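**Fosdale to Waltton charity drive - anyone done it in an older car?**

**rustbelt_skye**
Thinking about entering the Fosdale to Waltton drive this year. 400 miles over two days, overnight stop halfway, money goes to the children's hospital fund. The rule is the car has to be 25 years old or older and you have to have owned it for at least a year. I've got a four-door wagon with 140k on it, automatic, original radiator as far as I can tell. It runs fine around town but I've never had it out for more than an hour and a half at a time.

Has anyone here done it? What should I replace before I go, and what can wait? Entry closes at the end of February so I have to make up my mind.

**lzervas**
Did it the last two years. Change the radiator. If it's original at that age the plastic end tanks are on borrowed time and the climb out of Fosdale will find them. Hoses, thermostat and cap at the same time. Flush the heater core while you're in there.

After that, tires. Check the date code on the sidewall, don't go by tread. Anything over seven or eight years old shouldn't be doing a long day at highway speed.

Everything else on a running car can be carried as a spare or ignored.

**MacB_67**
I don't agree with changing a radiator that isn't leaking. Pressure test it first. Parts stores will lend you the tester for a deposit. If it holds pressure for fifteen minutes and the coolant is clean, leave it alone. I've seen more cars stopped by a cheap new part than by a good old one.

Agree on tires.

**lzervas**
A pressure test in the driveway tells you it isn't leaking in the driveway. I watched two cars get towed off that climb my first year and both of them had passed a test.

**MacB_67**
And how many were towed for something else?

**lzervas**
One fuel pump, one alternator belt, one guy who ran out of gas. Coolant was still the biggest single thing.

**apinya_L**
I ran the sign-in desk last year so I can answer some of the entry stuff.

- The year of ownership goes by the title date. Bring a copy.
- You need a fire extinguisher within reach of the driver. Loose in the trunk doesn't pass.
- Two people per car is normal. You can go solo but you have to sign an extra form.
- Numbers go on both front doors. They give you the vinyl.
- It's a drive, so there's no timing. You collect a playing card at each of 5 stops and the best hand at the end wins the prize. Last year it was a set of tools.

Last year's drive raised more than the one before even with fewer cars, mostly from the raffle at the overnight stop.

**rustbelt_skye**
Thanks, that helps a lot. Is the card thing the same as a poker run on bikes? And do they check the cars over or just take your word for it?

**apinya_L**
Same idea, yes. You draw a card from a deck at each stop, they write it on your sheet and stamp it. There's a walk-around in the morning: lights, wipers, horn, extinguisher, look at the tires, look underneath for drips. It takes about as long as a cup of coffee. They did send one car home last year for a brake line.

**cill_mcg**
I'm going to say the thing about the route. They should drop the Waltton end and finish at the fairgrounds like they used to. The last stretch is divided highway with trucks on it and it's no fun in anything slow. I did it in a three-speed with no overdrive and spent the last hour and a half in the right lane with my hazards on.

**apinya_L**
The fairgrounds wanted more money than the drive could pay. There's a back road option on the route sheet now. It adds half an hour.

**cill_mcg**
The back road option has gravel on it.

**apinya_L**
It has one mile of gravel.

**cill_mcg**
I have chrome wheels.

**MacB_67**
Then take the highway.

**oldsenier**
Has anyone run the Senier electric fan kit on a wagon like that? Mine's been on for three years and it solved the overheating in traffic. You do need to upgrade the alternator, though. The stock one can't keep up with the fan, headlights and blower all on together.

**lzervas**
I'd leave the mechanical fan on for this one. It's two days of steady driving, there's hardly any traffic, and air through the grille does most of the work. Check the fan clutch. Engine off and cold, spin it by hand. If it goes round more than a turn or so it's worn out.

**rustbelt_skye**
OK, went out and spun it just now. It goes round almost three times. So that's on the list.

I rented the pressure tester as well. It dropped two pounds in fifteen minutes and I can't see any drips.

**MacB_67**
Then I withdraw my objection. Change the radiator. Check the water pump weep hole while you have the shroud off, a slow drop with no drip can be that.

**lzervas**
Thank you.

**MacB_67**
I said test it first. She tested it.

**rustbelt_skye**
Parts ordered: radiator, both hoses, thermostat, cap, fan clutch. Tires are date coded nine years ago so those are going too, which I didn't want to hear. That's most of my budget. My brother is coming as second driver and he's paying for gas.

Where do people stay at the halfway stop? The hotel on the flyer is already full.

**apinya_L**
The hotel fills up the first week every year. There's a motel across the road that never shows up on the booking sites, you have to call them. They let you park outside your door. A few people also split a rental house near the lake. Niall had one last year, he might have the number.

**MacB_67**
That was me, yes. Sleeps six, gravel drive (sorry, Cillian), room for four cars nose to tail. I'm taking it again and I have two beds left. You'd be in the downstairs room with your brother. We all put in for groceries and whoever gets there first starts dinner.

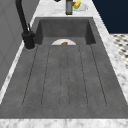
Check-in is at 4 p.m. but she's let us in at three before if we call ahead. There's an outside faucet on the garage if anyone wants to wash bugs off, and an outlet by the side door for a battery charger. Bring your own towels. Split six ways it came out cheaper than the motel last time. I need a yes or no before I send the deposit.

**rustbelt_skye**
Yes from both of us. I'll send you our half tonight.

**cill_mcg**
I'll be at the motel.

**lzervas**
Who's cooking? Last year we had chili both times I stopped by.

**MacB_67**
It was one pot of chili. You ate it twice.

**apinya_L**
If anybody wants to eat out, Lục is five minutes up the road and does noodle soup until ten. They had a table of eleven of us last year and didn't mind. Call first if you're more than six.

**oldsenier**
Back to the car for a minute. What spares do people carry? I usually bring a belt, a gallon of coolant, fuses, a spare coil and a roll of wire. Last trip I used none of it.

**lzervas**
Same as yours plus a fuel filter, hose clamps and a headlight bulb. Two gallons of water on top of the coolant. A flashlight you wear on your head. Jack that you've tried on your own car - a lot of people find out at the side of the road that the factory one won't lift it.

**MacB_67**
Lug wrench that fits. If you've bought used wheels, check all the nuts are the same size.

**rustbelt_skye**
Update for anyone reading later. Radiator is in. The old one had a hairline crack at the seam of the end tank on the passenger side, you could only see it with the radiator on the bench. Water pump looked dry. New fan clutch made a bigger difference than I expected, the needle sits a full width lower at idle.

Drove it 80 miles yesterday, out past the reservoir and back, no problems except the dome light has started coming on over bumps. Transmission shifts a little late when it's hot. Fluid is pink and doesn't smell. Should I be changing it or leaving it?

**lzervas**
Drop the pan, new filter, top up with what came out. Don't let anyone do a full power flush at that mileage.

**MacB_67**
Agree with that.

**cill_mcg**
Somebody write this down, they agreed.

**oldsenier**
I'd leave it alone completely. Late shift when hot could be the throttle cable adjustment. Look at that before you open the pan. It's a five minute job and it's free.

**rustbelt_skye**
Cable had slack in it. Took it up two clicks and it's better, not perfect. Doing the filter next weekend anyway.

Entry is in. Fundraising page is up too, we're at $1,253 so far, mostly from my brother's work. Apinya, do I bring that in cash or does it go through the page?

**apinya_L**
Through the page. Cash only for the raffle. Print the total and hand it in with your title copy when you sign in, the desk opens at 6:30.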